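Plavura Meeting Vote Unit

Overview

The Plavura is a portable electronic voting unit for council chambers, town meetings and public hearings. It records votes for, against and abstaining, shows the result on a chamber display and writes a named or unnamed record of each division. It is supplied to district and parish councils, school boards and tenants' bodies that have to publish how their members voted.

A standard set consists of one base station, 19 member handsets and a charging case. Larger chambers can link two base stations. The handsets are assigned to seats or to members, depending on the standing orders in force, and the assignment can be changed between items by the clerk.

Recording a division

The clerk opens the vote from the base station or from the Metico agenda software. Members press one of three keys and may change their vote until the division is closed. The chair's handset can be set to hold a casting vote, which is released only when the count is tied.

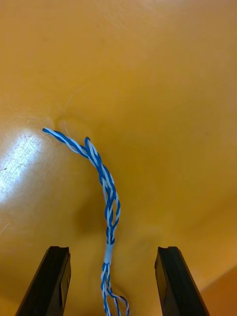
Once closed, a division cannot be reopened. If the result is challenged, the clerk starts a recount as a separate entry and both are kept in the log. Members who have declared an interest can be locked out of a single item without affecting the rest of the agenda – the lock clears when the next item is called.

The log holds 2,000 divisions. When it is full, the unit refuses new votes until the log has been exported.

Quorum and supermajority rules

Thresholds are set per item. Simple majority, two-thirds of those present and two-thirds of all seats are provided as standard. Other fractions are entered in the Metico software and sent to the base station before the meeting. A motion to amend a by-law and a motion to adjourn can therefore carry different thresholds on the same evening.

Absent members are counted as absent, and are not recorded as abstaining. Councils whose rules treat the two alike should change this under Meeting Settings.

Connections

The base station has a display output, a network socket and a serial port for older chamber microphone systems. The Qin adaptor lead is needed for displays without a digital input and is ordered separately. Handsets use a closed radio link and do not join the building network.

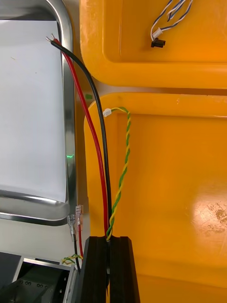 Specification

Handsets per base station: 19
Linked base stations: 2 maximum
Votes stored: 2,000 divisions
Export formats: plain text, spreadsheet, signed PDF
Keys: for, against, abstain
Handset charging: in case only

Ordering

Base station with handsets and case: order code 557
Revport wall bracket for base station: order separately
Spare handsets are supplied singly and must be paired before use.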